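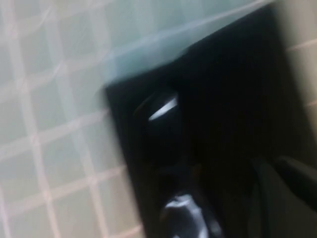
How does a robot choose where to close its gripper while its wrist camera is still moving?

In our method it makes a rough choice early, from blurred views, and corrects that choice as the gripper gets closer. The arm does not stop to take a sharp picture first.

Losuvby Lab > Projects > Moving Wrist > Gallery

Home Projects People Gallery Contact

Search this site Enter keyword Go

Moving Wrist: gallery and notes

Updated February 29, 2020

This page goes with the Moving Wrist project at the Losuvby lab. The project looks at grasping from a camera mounted at the wrist, with no second camera over the work surface. Mohit Jaiswal ran the trials and wrote the notes. The arm control code came from the Lorbridge project and was changed only where the text says so.

Wrist view, close range
Black objects against a pale grid surface, with one gripper finger at the lower right. The bright crescent is a reflection on a rounded, glossy shape. Dark items were the hardest group in the study. The grid lines are smeared and look doubled, and most of the black area shows very little detail.

What the model gets from a view like this
The input is the wrist image and the current opening of the gripper. The output is a point, an angle and a score. The score says how much the controller should trust the point. When the score is low the arm keeps closing the distance at reduced speed and asks again on the next image. When it is high the speed is left alone.

Dark on dark
Reflections are a problem for the point estimate. A highlight moves when the camera moves, and it doesn't move the same way as the surface under it. Our first version treated highlights as corners and followed them. The second version compares 4 images in a row and lowers the weight of any bright spot that slides against the rest of the view. We call this step the Aasen filter, after the room where it was first tested.

Grid lines
Straight lines on the work surface give the model a cheap estimate of blur. If a line that should be single looks doubled, the spacing between the two copies gives the direction and amount of camera motion over the exposure. This works on any surface with regular lines. It does nothing on a plain one, and there we fall back on the joint readings from the arm.

Thin, see-through material
Film and thin cloth are counted as separate items in the labels even when the surface can be seen through them. Labelers were told to mark the edge of the material and leave the part underneath unmarked. We had to relabel the first batch after finding that two people had read this rule in different ways.

The image set
Training used 3000 wrist images and testing used 2000, taken over 66 sessions. No session appears in both sets. Blurred images were kept in both. In an earlier run they had been dropped from training, and that model did well on sharp test images and poorly on the rest.

Result
The model trained with blurred images kept its point estimate steadier during the approach. The gain was largest in the last part of the motion, where objects fill most of the view. On light, matte items the two models were close enough that we don't claim a difference. On glossy black items the new model was better, but it still gave low scores for a large share of the images, so the arm spent more time at reduced speed.

The Aasen filter helped with single highlights. With crumpled shiny material, where there are many small reflections, it made little change. Turning it off for those items saved a bit of computing time and cost nothing we could measure.

Known limits
One arm, one gripper type. The lamps were left where they were for the whole study, so we can't say how the model handles light from another side. Very deep shadow next to a bright surface is still the most common cause of a wrong angle.

Next
The Flilarska gripper has longer fingers and will cover a different part of the view. We plan to repeat the dark item trials with it before changing anything in the model. The label rules for see-through material will be posted with that set.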